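Avero 展示資料ページ 花材と花器
更新 22/3/25 記録・文 Rakiya Effiong

Nwankwo作業室で行った造花と花器の組み合わせ作業の記録である。花材は青い小花の枝を主とし、赤いバラ、暗色の花、ピンクの花を加えた。花器はガラス製で、琥珀がかった黄色、緑、透明の各色を用いた。花器の選定は Onyekachi Shehu、配置の記録は筆者が担当した。文中の寸法は特記のない限りミリメートルで示す。

作業は4工程に分けている。花材の展開、花器の配置、挿し込み、向きの調整の順で、途中で花器を替えた場合は挿し込みに戻る。

1. 花材の展開と一輪挿し

花材は種類別に天板へ寝かせ、茎の端を揃えすぎないように置く。端を揃えると見た目は整うが、葉の重なりが強くなり、一本だけを抜くときに隣の枝が付いてくる。青い小花の枝は特に細い茎が分かれており、花の部分同士が絡みやすい。絡んだときは花側を引かず、茎の下側から順にほどく。花側を引くと小花の付け根に力が集中し、抜け落ちる。
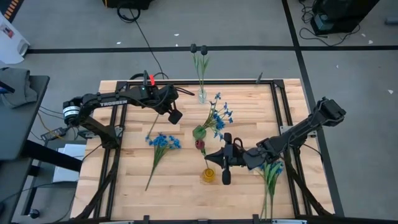
一輪挿しでは口の内側と茎の隙間が姿勢を決める。茎が細く口が広い組み合わせの場合、茎は必ず口縁のどこかに寄りかかり、花は反対側へ傾く。バラのように頭の重い花ほど傾きは大きい。直立に近づけたいときは、茎の下端を底の隅に当て、口縁との2点で支える。中央に立てようとして詰め物を入れる方法もあるが、透けるガラスでは詰め物が外から見えるので採用していない。

傾きの基準は花の高さによって変えた。丈の短いものは傾きを残しても収まりがよい。丈の長いものは、花器の口から花の頭までが300を超えると軽い花器では不安定になる。超える場合は茎を深く入れるか、底の重い花器に替える。茎を切るのは最後の手段とした。造花の茎は一度切ると別の花器に回しにくく、次回の作業で寸法が足りなくなる。

暗色の花を長い茎のまま二本で使う場合、頭の高さをわずかに違える。まったく同じ高さに揃えると横に並んだ一つの塊に見え、輪郭が読めない。段差は10で足りる。大きく違えると二本が別々の作品に見えるため、透明な花器のように茎まで見えるものでは控えめにする。花器の中で茎が交差する位置も確認しておく。交差が口のすぐ下にあると、上部の開きが大きくなる。底に近いところで交差させれば開きは緩やかになる。

赤と青を近くに置くときの間隔も検討した。明るい色の天板の上では濃い赤が先に目に入り、青い小花は粒が細かいぶん面として後から見える。赤を一輪にとどめたのはこの差による。赤を増やすと、青の枝は背景の葉と同じ扱いになってしまう。

葉の扱いについて補足する。Preleoの枝は出荷時に葉が茎へ沿った状態で束ねられている。そのまま挿すと口の周囲で葉が詰まり、茎が底まで届かない。口に入る部分の葉だけを茎に沿わせ、口より上の葉は外へ開く。開く角度は指定しない。全部の葉を同じ角度にすると、上から見たときに傘の骨のようになる。

2. 色ガラスと青い枝

色ガラスの花器は、後ろにあるものの色を変えて見せる。黄色系のガラスに緑の茎を入れると、茎は胴の中で色が沈み、口から上で急に明るい緑に戻る。この切り替わりの位置が視線の止まる高さになるため、花器の首の長さは花材の丈と同じ程度に重要である。首の細いものは枝を束ねる働きもあり、細い茎を多く入れても広がりすぎない。

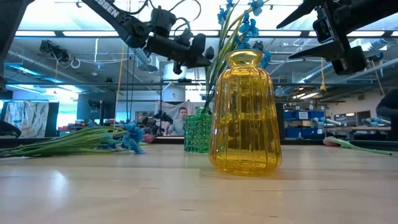
縦溝のあるガラスと、粒状の凹凸をもつガラスでは光の返り方が異なる。縦溝は光を上下に引き延ばし、胴の高さを強調する。粒状の凹凸は光を小さく散らすので、低く張った形に向く。二つを前後に重ねる場合は、高いほうを手前に置くと後ろの花器が胴越しに色を足す。低いほうを手前に置くと両方の輪郭がそのまま読める。どちらにするかは見る側の高さで決めればよく、着席した高さで見る展示では前者、立って見下ろす展示では後者を標準としている。

青い枝を首の細い花器に入れる手順は次のとおり。まず最も長い枝を入れ、花の集まりがどちらを向くかを決める。続いて短めの枝を口縁に沿わせ、最初の枝の背側へ回す。正面側に短い枝を足すと口が隠れ、縁の広がった形を選んだ意味がなくなる。最後に、上部の花が密になった箇所を指で軽く分ける。分けるときは茎の分岐を持ち、花には触れない。

挿し終えた枝の向きは、花器を回して調整する。枝を回すと下端が底で滑り、決めた傾きが変わる。花器の側を回せば枝と口縁の関係は保たれる。溝のある胴は回しても見え方がほとんど変わらないので、この方法と相性がよい。

寝かせた枝は、使わないと決まった時点で天板の奥か左右へ寄せる。手前に残すと花器を動かす際に茎を引っかける。ピンクの花のように一本だけの花材は、茎を外側へ向けておくと次に取りやすい。束のものは花の側を内側に置く。取り上げるときに花の状態が先に見え、傷んだ枝を選り分けられる。

3. 花器の安定と水の扱い

造花に水は不要だが、生花を混ぜる回では使用する。水を入れた花器は重心が下がり、空のときに倒れた組み合わせが立つことがある。逆に言えば、水を前提に決めた配置は造花だけの回に流用できない。重量を合わせる必要があるときは、水100ミリリットルを単位として増減させ、記録票に量を書く。砂や小石は洗浄後も凹凸の内側に残るため使わない。

Clistikの花器台帳では、口の内径、底の外径、高さ、空の重量を記録項目としている。2月の見直しで首の最小内径を追加した。口が広く見えても首で絞られている花器があり、口の内径だけでは入る枝の量を見積もれなかったことによる。色名は台帳の表記に統一せず、記録者が見た色で書いてよい。照明によって黄と琥珀の判定が分かれるためで、照合には高さと口径を使う。

4. 片付けと保管

抜く順序は挿した順序の逆とする。細い首から青い枝を抜くときは、一本ずつ首の中央へ寄せ、葉を手で押さえながら引き上げる。まとめて引くと葉が口縁で裏返り、付け根に折れ癖がつく。折れ癖のついた葉は温めた布で挟めばある程度戻るが、Preleoの細葉では光沢が変わるので行わない。

花材は種類別に浅い箱へ入れる。青い枝は花の向きを交互にせず、全て同じ側に揃える。交互に詰めると収まる量は増えるものの、花に隣の茎が当たり、跡が残る。バラは花の下に薄紙を敷き、上には何も載せない。暗色の花は埃が目立つため、収納前に柔らかい刷毛で外側から中心へ払う。

ガラスの洗浄は中性洗剤とぬるま湯で行う。縦溝は布を溝に沿って動かし、粒状の面は柔らかいブラシを当てる。首の細いものは内側に布が届かないので、水を入れて振り、逆さにして乾かす。乾燥後、口縁を指の腹で一周確かめ、欠けがあれば台帳に記入して使用から外す。

天板は乾いた布で拭き、木目に沿って動かす。花器の底に付いた水分は置く前に拭き取る。輪染みがついた場合は作業室の備品票に位置を書き、研磨は行わない。

配置の記録票は作業日ごとに綴じ、花材箱の番号を右上に書く。花器の貸出しと台帳の閲覧は Onyekachi Shehu まで。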